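5 min read

The sorting floor at Tarness occupies the ground level of a former dairy depot, and the textile bench is the first thing inside the loading door. Everything the resale charity receives in bags passes over it. The bench manager, who has run the operation for six years and asked to be identified by job title only, has strong views on how a garment should be laid out before anyone decides what it is worth.

"People think grading is looking at labels," she says. "The label is the last thing we check. You lay the piece down, you get it flat, and then you look at the cloth."

The bench is a white laminate worktop. It replaced bare pine, which snagged knits and showed nothing. White was chosen for contrast: loose fibres, dust and pulled threads show up against it, and so does any dye that comes off a damp garment. The drawback is with pale clothing, for which the team keeps a dark grey mat rolled under the bench.

"Cream jumpers are the worst," she says. "On white you will miss a moth hole. So out comes the mat."

Lighting took longer to get right. The original tubes ran the length of the room and cast an even light that hid surface wear. She had two angled lamps fitted at the Tarness bench, set low, so that pilling and fuzz throw a small shadow. The Lusgate branch, which handles fewer bags, still works under ceiling light and sends doubtful pieces over for a second look.

Knitwear and jersey are treated as one stream until the grading stage. Both stretch, both bunch in the bag, and both recover if they are handled by the body of the garment. Her instruction to new starters is to find a hem or a cuff first and work outwards from it, easing the folds towards the nearest edge. Pulling from the shoulders is discouraged.

"A soft knit will tell you where it has been pulled," she says. "If you drag it across the bench you put a wave in the edge, and then you can't tell your wave from the one that was already there." 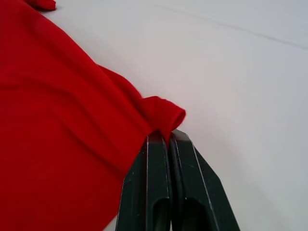 Red knit on the white bench, with one edge folded over on itself.

Folded edges get particular attention. A hem that curls may only need pressing, or the stitching may have tightened in the wash and drawn the cloth in behind it. The test is to open the fold, hold it down for a few seconds and let go. If it stays down, the piece goes forward. If it rolls back, it goes to the steam table and is tried again the next morning.

Saturated colours have their own rule. Reds, navies and blacks are checked along the creases, where fading shows first, and the inside of the hem is compared with the outside. Shade differences caused by the folds disappear once the cloth is flat. Those that remain are treated as wear.

"You must flatten it before you judge the colour," she says. "I have seen good shirts put in the rag bin on account of a shadow."

The rag bin is a sore point. Under the previous system, a sorter could send a piece to rag alone. Now anything made of knit needs a second opinion, a change she introduced in January after going through one full cage of rejects. Of 217 knitted pieces in it, 80 were fit for sale after steaming. She keeps the tally sheet pinned above the sink.

Her target is 3000 garments a month across all fabrics. She regards the figure as comfortable in spring and optimistic in autumn, when coats arrive and take up three times the bench space.

Storage is the next constraint. Graded knits are folded in thirds and stacked on open shelving from Ospina, a supplier she picked for its adjustable brackets. Hangers are not used for anything that stretches. Each stack is limited to the height of a forearm, as the lowest pieces otherwise take a crease that has to be steamed out again before they reach the shop.

A second bench is planned for the autumn, to the same height and with the same top. She would like a rounded front edge this time, having lost several loose-gauge cardigans to the corner of the present one.

"It's a small thing," she says. "But we lean on that edge all day, and so do the sleeves."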